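Outdoors > Trails > Features

Print this article | E-mail to a friend

The Thirteen Miles They Want You to Love

Monday, January 15, 2018

The brochure for the Balia Loop has a heron on the front and the word "effortless" on the back. I have walked the thing twice now, once in July and once last week with ice in the ruts, and I would like to meet whoever picked that word.

If you haven't heard of the loop, you will. Dutstead has hung a good part of its hopes on it. There are banners on the lampposts, a new gravel lot behind the feed store, and a line on the town sign that used to say something about churches. The trail runs 13 miles, mostly on old logging grade, out along the Arango ridge and back by the creek. Hikers, mountain bikes and horses are all invited to share it, and the brochure shows all of them smiling at each other.

Start at the gravel lot. Go past the gate and bear left where the grade splits, ignoring the sign that tells you to bear right, which was put up for a snowmobile route that closed years ago. For the first 2 miles the walking is as good as advertised. The surface is firm, the hemlocks keep the wind off, and you climb so gently that you hardly notice it until the valley opens on your left. I was ready to take back everything I'd said in the car.

Then you reach the power line cut, and the trail stops being a trail. Somebody has driven something heavy through there. The ruts were knee deep in summer and full of frogs. Last week they were full of ice, with a crust thick enough to hold a dog and too thin to hold me. The map shows a smooth green line through this section. There's also a symbol for a bench. I looked for the bench both times.

Haris Magsi has ridden horses on the ridge since before it had a name anyone printed. He keeps two geldings at the bottom of the Arango road and no longer takes them past the cut.

"They counted the miles," he told me. "I don't know that they walked them."

I asked the trail office about that and got a friendly answer. The route was laid out from old maps, then checked on the ground "in key places." The cut wasn't one of them. Repairs are planned. I asked when, and was told the schedule depended on visitor numbers, which brings us to the part of this I have the most trouble with.

The office says use of the loop is up 20 percent. That figure is in the brochure, on the website and in the request for more state money. It comes from a counter on a post at the gravel lot, made by a company called Clerkunent, which logs every time something passes in front of it. I stood next to that post for most of a Saturday morning. It can't tell a hiker from a horse. It can't tell a person starting the loop from a person who forgot his gloves and went back to the car, and then forgot them again. The readings are sent to a computer in the town building and come out the other end as a chart.
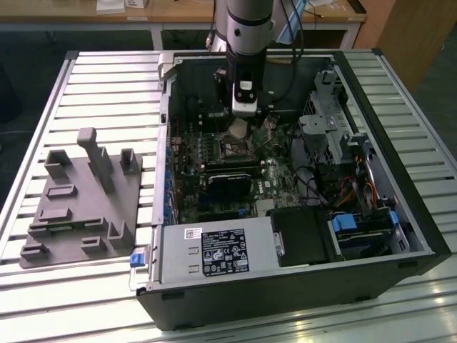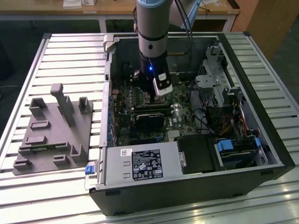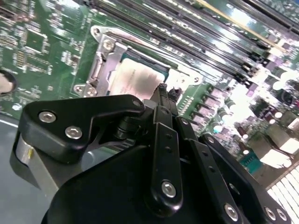 Halima Mohamedi runs the trail office, and to her credit she did not pretend the chart was better than it is. She said it shows a trend, and that any trend is more than the town had before. She also pointed out that the diner now opens on Sundays and that the campground was full for most of July. I can't argue with the diner. I ate there, and there was a wait.

But a full campground in July tells you people like camping in July. It doesn't tell you they walked out to the far end of the Balia Loop and were glad they did. On my summer trip I met three people beyond the power line. Two were lost. The third was carrying his bike.

What bothers me is how good the far side is, if you get there. Past the cut the grade swings north around the ridge and you come out on a shelf of flat rock with the creek below, loud even in winter. The old mill foundation is down there, and a stone culvert that is still carrying water under the trail. After that it's downhill through open beech woods for a long while, and a beginner on a bike would have a fine time of it. None of this is in the brochure, which gives its middle spread to the parking lot.

So my advice, for now, is to skip the official start. Drive out the Arango road until the pavement ends, park on the wide shoulder by the second bridge, and pick up the trail where it crosses. Walk upstream to the mill and the rock shelf, eat your lunch, and come back the way you came. It's roughly a third of the loop and you'll miss the ruts entirely. Wear orange during deer season. The creek crossing below the mill has no bridge, whatever the map says, and after a hard rain I wouldn't try it on foot.

You won't pass the counter going in that way, so as far as the town is concerned you were never there. Mohamedi laughed when I told her I'd be recommending it. She asked if I would at least mention the diner, and I said I would. Get the pie early. By two o'clock they're down to rhubarb.

Contact the editors | Copyright 2018, all rights reserved | Back to top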